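Home-Visit Session Checklist, with Comments
Kerana Folding Study – Skornudham group
May 3, 2020
By Unnur Bech

I have gone back through the checklist we started using in March and written out my comments under each item, partly for the new people joining from Hebden and partly for my own peace of mind, as my handwriting in the margins was getting to the point where even I had to guess at it. Manaia Kereama read the first version and added a few thoughts, which I have marked with the initials MK. Please tick, initial and date every item in your own copy, and write your remarks as fully as you like. A long remark has never hurt anyone, and a short one has often left me scratching my head a month later.

BEFORE YOU LEAVE THE LAB

1. Screws on the linkages and brackets, both sides. Checked by hand: [ ]
Comment: Use the small driver and turn gently until you feel resistance – please don't lean on it. All 6 get checked, including the ones at the bracket tips, which are easy to forget when you are in a hurry. Put a dab of thread locker on any screw that has moved, and write down which one it was.
MK: If the same screw moves two visits in a row, bring the tool to me and take the spare.

2. Finger pads seated and clean. [ ]
Comment: Wipe both pads with a damp cloth and let them dry before you pack. Lint builds up faster than you would think, and a linty pad slides on denim. Push each pad sideways with your thumb; there should be no give at all.

3. Jaws open and close fully without sticking. [ ]
Comment: Do this slowly and listen while you do it. A faint click at the wide end of the travel is fine and has been there as long as I have been on the project. A grinding sound is a fail, and the tool stays home.

4. Batteries charged, 2 spares in the padded pouch. [ ]
Comment: Pouch closed, please, and never in the same pocket as the driver.

AT THE HOME

5. Consent form signed by everyone who lives there. [ ]
Comment: Everyone really does mean everyone, grown children and lodgers too. Sit down and go through it together, and if you are offered coffee, take it. People ask much better questions over a cup of coffee, and some of the nicest remarks in our records came that way.

6. Private things put away. [ ]
Comment: Letters, family photos, medicine, calendars. Ask the household to do it themselves and then look around the room with them once more. Anything on a wall counts.
MK: Ask about mirrors as well. I missed one at my second home and we lost the session.

7. Floor clear where you will be walking. [ ]
Comment: You will be watching your hands the whole time and your feet hardly at all. Roll back rugs, move cords, and ask whether there is a cat. Children and pets stay on the other side of the door until the tool is back in its case.

8. Pinch warning given. [ ]
Comment: If a member of the household is going to try the tool, show them where the linkages come together, and have them keep their free hand well behind the brackets. Long sleeves rolled up, bracelets and rings off.

DURING THE SESSION

9. Speed of the hand. [ ]
Comment: Now we come to the part dearest to my heart, and I apologize in advance for going on.
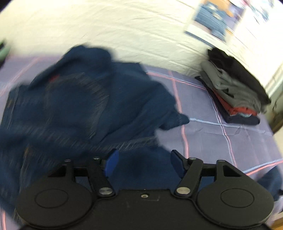
Our method asks a person to fold laundry with the tool in hand, so that the policy we train at Esteria learns from the same view it will have on the arm, and everything depends on that view being readable. When we compared the first batch of sessions with the later ones, the slow, steady demonstrations gave us a policy that found the edge of a garment far more dependably, even though there were fewer of them. So look at how streaked the big dark blue garment is as the open jaws hover over it, and how hard it would be to say just where the fabric ends. A comfortable pace feels a bit silly at first, as if you were folding under water, but you do get used to it. Mark this item as a fail if the cloth smears as you come in to grasp, and do the fold again.

10. Jaws stay above the bedding until the grasp. [ ]
Comment: Dragging the tips across a sheet pulls up a pinch of it along with the shirt, and a demonstration like that has to be thrown out. Come down from above, close, lift, and only then move sideways.

11. Rest every 4 demonstrations. [ ]
Comment: The tool feels light for the first few minutes and then it doesn't. Put it down, shake out your wrist, drink some water. Demonstration 51 in the Hebden set was made by somebody with a very tired arm, and it shows.

AFTERWARD

12. Tool back in its case, household's things put back as you found them. [ ]
Comment: Leave folded clothes folded unless they ask you otherwise. They usually like it.

13. Faults written up the same evening. [ ]
Comment: New scuffs on the body are fine to note in a word or two. A loose linkage, a torn pad or a pinched finger, however small, goes to me by phone before you go to bed, and the tool is not used again until Manaia has looked it over.

Contact: Unnur Bech, Kerana Folding Study, Skornudham
Copyright 2020 Kerana Folding Study
Back to top

Related items
Packing list for home visits
Consent form, plain-language version
How we sort demonstrations: notes from the Hebden set
Changing a finger pad
Esteria training runs, March summary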